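The Secret Life of the Kitchen Table

The best seat in any house has a crumb stuck to it. I have believed this since I was small enough to do homework with my chin on my arms, and after a spring spent visiting furniture shops, repair benches and a great many kitchens, I believe it more than ever. Sofas get the magazine covers. The table gets the living!

Think about what yours did this week. It was probably a desk before breakfast, a counter by noon, and by evening a place to sort the mail, wrap a birthday present and argue over whose turn it was to walk the dog. Somewhere in there people ate. Very few things we own are asked to do so much, and hardly any of them get thanked for it.

A place to land

For a long time the kitchen table was simply where the work was. Bread was kneaded on it, beans were shelled on it, shirts were cut out on it with the good scissors. Dining rooms came and went with fashion and income, but the table near the stove stayed put, and when builders began knocking down walls to make one big room out of three, it found itself in the middle of everything again.

At Gerlach, a family repair shop two hours north of me that smells wonderfully of shellac, the tables come in with their histories showing. One had a row of tiny dents along a single side where generations of toddlers had banged their spoons. The owners wanted the wobble fixed and the dents left exactly as they were. I wanted to hug them.

Wobbles, by the way, are the shop's bread and butter. Most come from a loose joint where the leg meets the apron (the frame under the top), and people live with them for years, folding up matchbooks and coasters, when a little glue and a clamp overnight would do it. If yours rocks, turn it over before you blame the floor. You may find a bolt that only needs a wrench and seven minutes of your time.

Reading the grain

Once you start looking at tabletops you can't stop. Restaurants become a problem. So do libraries. What I love most is the long pointed arch, nested line inside line, that woodworkers call a cathedral. It shows up when a log is sliced straight through, so that the growth rings meet the surface at a low angle and stretch out into those great swooping curves. Cut the same log another way and you get narrow, even stripes, calm as a pinstripe suit.

Pale tops show it gently, almost like a watermark, and they change all day long as the light moves over them.

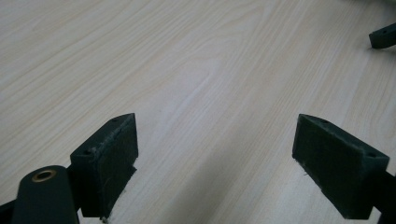 The case for the cheap one

You can spend a fortune on a table, and I have met some beauties. Brometti makes one with a top so smooth that I caught myself petting it like a cat. But I have a real soft spot for the secondhand kind. At the Lidstead flea market, which fills a former bus depot every May, I watched a young couple carry off a plain square table with a ring burned into one corner. They paid less for it than they would for a nice dinner out. They were already planning where to put the soup pot so it would cover the mark, and then deciding they might not cover it after all.

Measure before you go, though, and measure the chairs too. You want room to push back and stand up without hitting the wall, and you want your knees to clear the apron. Sit down at it in the store. Put your elbows on it. Pretend to read the paper. Nodier, the little cafe across from the market, has mismatched tables of every height you can think of, and an hour of moving from one to the next taught me more about comfort than any showroom did (the pie helped).

Then take it home and use it hard. Skip the plastic cover. Let the kids paint on it, roll out the dough, spread the puzzle across it and leave it there until the last piece of sky goes in, even if that means eating dinner off your laps for a few nights.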